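Ticket 653: Skiltetti prayer reminders late in the Halliday quiet room
Status: closed, under protest. Category: calendar and times. Site: Halliday building, Plomport.

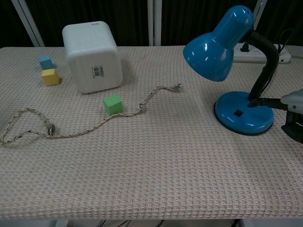

What was reported

The sunset reminder in the quiet room goes off late. Students who pray Maghrib there first raised it in February, when the Clomach wall unit chimed 12 minutes after the time printed on the mosque's own monthly sheet. Two of them were fasting that day and broke their fast by the sheet, and the chime went off while they were praying. The Jewish students' group uses the same unit for candle lighting and says its time was wrong too, in the same direction. For candle lighting, late is the bad direction.

I was told when we bought this that one box could serve every faith group in the building. I had my doubts then and they're in the purchase notes.

Setup

Skiltetti works out the times on its server and sends a list to the wall unit once a night. The Clomach unit is on firmware 2. It has a small screen, a chime and one button for silence. The room calendar feeds in from the building system. The feed is only used for bookings and should have no effect on prayer times, and I checked that before anything else because the vendor always asks.

First reply from support

They said the unit's clock had probably drifted and to restart it.

Restarted it. Clock on the screen matched my phone before the restart and matched it afterward. The next sunset chime was 12 minutes late again. I'd like it on record that a clock error would show up on the clock.

Second reply from support

They said different communities use different methods and the mosque may follow another one. They attached a chart.

The chart is fine as far as it goes. Methods do differ, mostly over the angle of the sun used for the dawn and night prayers, and there are two common rules for the afternoon one. Sunset isn't a matter of method in that way. Some communities wait a while past it and some don't, but our profile has that wait set to zero, and I can see that on the settings page. I also don't see how a Muslim calculation method would move the candle lighting time on a separate profile. I asked that and got no answer to it.

Tried anyway: switched the method through every choice on the menu and forced a refresh after each. Dawn and night moved around a good deal. Sunset moved on one of them, which adds its own delay, and stayed put on the rest. Put it back to the one the students asked for.

Third reply from support

Now it was elevation. The site record had us at 200 meters. Plomport is on the water and the Halliday building is a short walk from the pier, so that was plainly wrong, and support was pleased to have found it.

I corrected the figure and refreshed. Sunset came 2 minutes earlier. That's an improvement, and it leaves the rest of the error sitting where it was. Support marked the ticket solved within the hour. I reopened it.

A question I should have asked at the start: where did that elevation come from? I never typed it in. The settings page showed our street address at the top, so I had assumed everything under it belonged to our street address.

What I did next

Turned off all the profiles except the plain sun table, which gives sunrise, midday and sunset with nothing added. Compared it with a printed almanac from the library. Midday was late. Sunrise was late. Sunset was late. When the whole day is pushed the same way, the software thinks you're standing farther west than you are.

Went through the menus for coordinates. There are none on the normal settings page. There is a line under Diagnostics called "resolved position," and it gave a spot 200 miles southwest of us, inland, on high ground. The building's internet traffic comes out through a data center there. The street address at the top of the page is used for billing.

So the unit had been giving us another town's sunset. I don't know how long this went on. The students who noticed were the ones who had the mosque sheet in hand, and I suspect others trusted the box because it was on the wall and made a noise.

Fix applied

1. Diagnostics, then Resolved Position, then Override.
2. Entered the coordinates of the building by hand. Minus sign on the longitude. Leave it off and you get a sunset in Asia.
3. Set elevation to sea level again, as the override had brought the old number back.
4. Saved, then refreshed the wall unit from its own menu. Refreshing from the website says "sent" whether or not the unit is listening.
5. Turned the profiles back on one at a time and compared each with the sheet from the group that uses it.

Result

Sunset now agrees with the mosque sheet. Candle lighting agrees with the synagogue's printed times once the group's own allowance before sunset is put in. Midday and sunrise agree with the almanac. The Orthodox students' vespers reminder was never affected, as it's a fixed clock time and somebody had entered it by hand.

Dawn is still a little off from the sheet. That one may really be a difference in method and I've asked the students to check with their imam before I touch it. I'm not going to settle that question from a drop-down menu, and neither should the vendor.

Last word from support

They say a future update will use the street address. They said the same sort of thing about the silence button, which still forgets its setting after a power cut. I asked for a release note I could show people and was told the item is "on the list." I asked whether other sites are reading the position of their internet provider and was told they couldn't discuss other customers. I take that as a yes, but it's my reading and they didn't say it.

Left open on our side

Printed sheets stay pinned beside the Clomach unit, and the card under them says to go by the sheet if the two disagree. The students' groups have agreed to bring a new sheet when the old one runs out.

The override needs to be looked at again after any firmware change. I don't believe it will survive one. Whoever does the update should open Diagnostics and read the resolved position before telling anyone the unit is ready.

Refund request for the months in question sent to Skiltetti billing, who do at least have the right address.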